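Plosia annuity buyout – anyone else get the letter?

gearbox_dan
Original poster
Got the packet from Plosia tonight. They want to move our old Grube pension over to Pretel as a group annuity. My check is 1758 a month and the letter says "no change to your benefit." Fine, but then 17 pages of legal stuff and I lose the federal pension insurance. Do we get a vote on this or is it done?

moss_and_ledger
No vote. If you're already drawing, they can transfer you. Only people who haven't started yet get the lump sum choice. Page 5 of mine.

After that you're covered by your state guaranty fund, not the federal one. Limits vary by state, look yours up before you panic.

tinroof77
Panic is fair imo. Pretel is owned by a private equity outfit, they park a bunch of the money in private loans and reinsure the rest offshore. Good returns until its not.

moss_and_ledger
Every life insurer holds some private credit now. Still has to post reserves. Plosia's plan was underfunded for years, I'd honestly take an insurer over them.

tinroof77
Reserves on paper. Who checks the offshore piece? Ask Pretel that on the phone and see how long you're on hold.

gearbox_dan
Called at 8:30 this morning, 40 min wait. Guy was nice, didnt know anything about the reinsurance. Said a "certificate" comes in December.

quiltlady_oh
My husband's went to a different insurer a while back. Checks never missed. One thing – redo your tax withholding form, ours did not carry over and we got a nasty bill. Also check the survivor percentage on the certificate against your original election. Theirs was wrong and took forever to fix.

gearbox_dan
Good one, thank you. Digging out the old election form tonight. I have 50% survivor I think. Maybe 75.

renovness_retiree
Same deal when Renovness did it. They only moved people under 600 a month, cheaper to get the small ones off the books. Surprised they're taking yours.
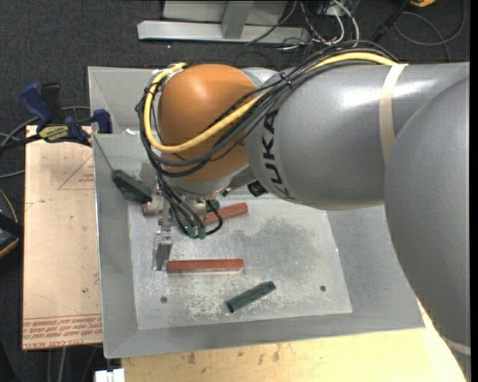 KUKA arm over a bin

moss_and_ledger
Small ones first is normal, flat premium per head eats them up. Bigger checks go in round two. Plosia probably just did both at once.

tinroof77
Or they got a cheap quote and grabbed it. The law says they're supposed to look for the safest annuity availble, people are suing over exactly this. Not saying join one. Keep the packet and the envelope.

quiltlady_oh
Keep everything.

gearbox_dan
Envelope's already in the recycling, going out to get it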